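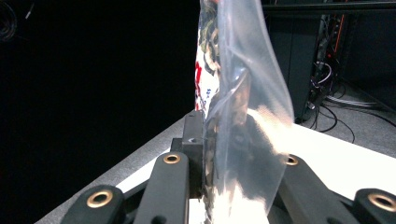
*Clear plastic bag, black fingers, far too much glare.*

---

Good evening all, and settle in with something warm, because I promised a few of you a proper thread on transparent things and why our perception code has such a miserable time with them. I'm on my second tea already.

---

For anyone new: I look after the software side of a small manipulation project called Druleo. Grasp planning, the perception stack, and a great heap of little tools that glue the two together and that I'm forever promising to tidy up.

---

The bag up there is a very good example of a bad object. Look at the right side of it, where the film curls out into that wavy flap and goes bright white. To you and me that's a shiny bit of bag. To a segmentation model it could be paper, or a lamp, or the edge of the table (which is also white, and also brightly lit on that side, thank you very much).

---

Then there's the printing. You get a lovely busy pattern on the left, brown and olive on white with a bit of red, and the model grabs hold of that with both hands. "Found it!" it says, very pleased with itself, and draws a neat mask round the printed part and leaves the clear film out altogether.

---

Which would be fine if you only wanted to know that there's a package somewhere nearby. It's no good at all if you want to know where the thing *ends*, and a planner very much wants to know where things end. It'll happily send the next move straight through a flap it doesn't believe in.

---

So, what we've been doing since October. The first attempt was depth, and I'll be brief about it because it still stings. Clear film and our depth estimates do not get on. You get holes, or you get whatever is behind the film, and sometimes you get a sort of porridge that belongs to neither.

---

I spent far too long trying to patch the holes. Median filters, plane fitting, a horrid little script called fill_and_hope.py which is still in the repo and which Silvan Fuchs brings up whenever he wants me to buy the biscuits.

---

Second attempt, and the one I'm fond of: stop asking for one answer per pixel. We now keep two labels. One says "what surface would I touch first along this ray" and the other says "what am I looking at". On a cardboard box they agree everywhere. On a bag like this one they disagree all over the place, and the disagreement turns out to be terribly useful.

---

Where the two labels part company, the planner treats the region as film. It's given a soft margin, the approach slows down, and we don't plan anything clever through it. Dull behaviour, but I've come to like dull behaviour in a planner.

---

The training set for this is tiny. 636 labelled frames, all drawn by hand with the touch-surface outline going right out round the flaps. Kamran Mohmand did the lion's share and has the patience of a heron. I did 30 in one afternoon and had to go for a walk.

---

A word on labelling rules, as someone asked last time. If you can see the film's edge, you draw it. If glare eats the edge, you carry the line on from the last place you were sure of and set the "guess" flag. Please do set the flag! The loss function weights those stretches down, and a confident wrong line does a lot more harm than a shy one.

---

Glare, then. I used to throw out the frames with blown highlights, and I was wrong to. A highlight on film has a habit of sliding about as the viewpoint moves, while a printed patch stays stuck to its surface. So we now feed in short runs of 11 frames and let the model look for bright patches that wander. A single still can't tell you any of that, so please don't go squinting at mine.

---

Something I hadn't thought hard enough about is the gripper's own parts. They take up most of the lower portion of the view, they're matte black, and they've got those brass grommets that look for all the world like four little eyes. An early version of the model was very keen on the grommets. Round, gold, dark middle, high contrast -- it thought they were the most interesting objects in the building.

---

We mask the linkages out now, but the mask has to move as the fingers open and close, so it's worked out from the finger opening on every frame. The fiddly bit is where the film folds over a link. See the grommet on the right-hand arm, partly hidden by plastic? A plain geometric mask says "that's gripper, ignore it", and there goes the very bit of film you wanted to keep.

---

So the mask is a hint and no longer a command. It lowers the score for "object" in that area and leaves the touch-surface label free to win if it has good reason. It took 2 lines to change and I should think a fortnight of arguing to get there.

---

The backdrop does matter, yes (hello to the person who asks me this every time). Half of that view is black and nearly featureless, and the other side has a rack with an orange cable and a loop of white cable and more black ones wandering over the carpet. Film over black is easy to miss. Film over cables is easy to see and hard to understand. We want both in the set, so please don't tidy up on my account.

---

Tools, for those who like tools. The labelling front end is called Grustmont. It's a plain little viewer with a time slider, two brush colours and a key to flick between the labels. The flick is the best feature by a mile. You hold the key down, the outline jumps from the print to the film and back, and mistakes leap out at you.

---

I'm cleaning up Grustmont's export code this month so it can write masks without also writing three copies of everything to the temp folder. If you've ever wondered where your disk went, I'm sorry, and there's a branch you can try.

---

Still not solved: crumpled film with film behind it. Our two labels assume one touchable surface and one thing seen past it, and a folded flap can stack up several layers. Silvan wants a third label. I want a lie down. We may end up with a per-pixel count of layers, but I haven't found a way to label that by hand without driving Kamran out of the door.

---

If you've worked on clear packaging and have a trick for stacked film, do please tell me, even if it's half-baked or you tried it once and gave up. I read every reply, though I'm slow at answering, and slower still when there's a merge going on.

---

Next thread will be on the finger-opening estimate and why it drifts. Off to put the kettle on again.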